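4. Instalación y primer uso del deshidratador Werix

Esta sección corresponde al modelo de bandejas horizontales. Los usuarios del modelo Jirus, de carga vertical, deben seguir la sección 5.

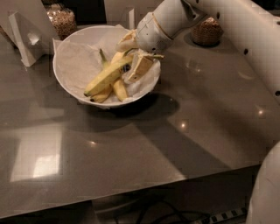
4.1 Antes de empezar

Lea las advertencias de la sección 1. El aparato trabaja con aire caliente de forma continua y permanece encendido durante muchas horas, por lo que la elección del lugar es parte de la instalación.

Compruebe que la caja contiene la unidad base con el ventilador, las bandejas perforadas, la lámina antiadherente para purés, la bandeja recogegotas, la tapa y el cable de alimentación. Si falta alguna pieza, no ponga en marcha el aparato y contacte con el distribuidor.

4.2 Colocación

1. Sitúe la unidad base sobre una superficie plana, estable y resistente al calor.
2. Deje libres 20 cm por detrás y a ambos lados. Las rejillas de aspiración están en la parte trasera.
3. Retire la película protectora de la tapa y el cartón que bloquea el ventilador. El cartón se extrae tirando hacia arriba, sin girarlo.
4. Desenrolle el cable por completo.
5. Conecte el aparato a una toma con tierra. No utilice regletas compartidas con hornos, hervidores o placas portátiles.

PRECAUCIÓN: no coloque el aparato debajo de muebles altos. El vapor de salida puede hinchar los cantos de los tableros.

4.3 Primer encendido en vacío

1. Lave las bandejas y la tapa con agua tibia y jabón neutro. Séquelas.
2. Monte la bandeja recogegotas y, encima, todas las bandejas vacías.
3. Cierre la tapa hasta oír el clic.
4. Gire el selector a 70 °C y ponga el temporizador en 1 hora.
5. Pulse INICIO. El piloto verde queda fijo.
6. Al terminar el ciclo, deje el ventilador en marcha cinco minutos y desconecte.

Nota: durante este ciclo puede percibirse olor a plástico nuevo. Ventile la cocina. Si el olor persiste en el segundo ciclo, consulte el apartado 9.2.

4.4 Preparación de la fruta

El resultado depende sobre todo del grosor del corte. Las piezas de grosor desigual obligan a retirar unas antes que otras.

Plátano: pélelo en el momento de cortarlo. Rodajas de 5 mm. Punto de maduración medio; los ejemplares muy maduros se pegan a la bandeja y deben secarse sobre la lámina antiadherente. 60 °C, de 8 a 10 horas.
Manzana: sin corazón, con o sin piel. Rodajas de 4 mm. 60 °C, de 6 a 8 horas.
Pera: igual que la manzana, añadiendo una hora.
Tomate: mitades, corte hacia arriba, sin semillas. 65 °C, de 10 a 14 horas.
Hierbas: ramas enteras. 35 °C, de 2 a 4 horas.

Para reducir el oscurecimiento, sumerja las rodajas de plátano, manzana o pera en agua con zumo de limón (dos cucharadas por litro) durante tres minutos. Escúrralas bien antes de cargar.

4.5 Carga y ciclo

1. Distribuya las piezas en una sola capa, sin que se toquen.
2. No supere alrededor de 278 g de fruta cortada por bandeja.
3. Coloque abajo las bandejas con las piezas más gruesas.
4. Seleccione temperatura y tiempo según 4.4.
5. A mitad del ciclo, pulse PAUSA, intercambie las bandejas superiores con las inferiores y reanude. El temporizador conserva el tiempo restante.
6. Compruebe una pieza fría. Debe doblarse sin soltar jugo. Si suelta jugo, añada una hora y repita la comprobación.

PRECAUCIÓN: no introduzca los dedos ni utensilios por las rejillas. No cubra la tapa con paños.

4.6 Enfriado y conservación

Deje enfriar la fruta sobre las propias bandejas, con la tapa retirada, durante 30 minutos. Envásela en tarros de cristal llenos hasta dos tercios y agítelos una vez al día durante una semana. Si aparece condensación en el vidrio, devuelva el contenido al deshidratador dos horas a 55 °C.

4.7 Códigos del panel

E1: tapa mal cerrada.
E2: sonda de temperatura desconectada. Requiere servicio técnico.
E3: ventilador bloqueado. Desconecte, espere diez minutos y revise la rejilla trasera.

Recambios: lámina antiadherente, ref. 1910; juego de bandejas, ref. 2000. Pedidos a través de Grallwood.

Revisión técnica de esta sección: Abhishek Tripathi, mayo.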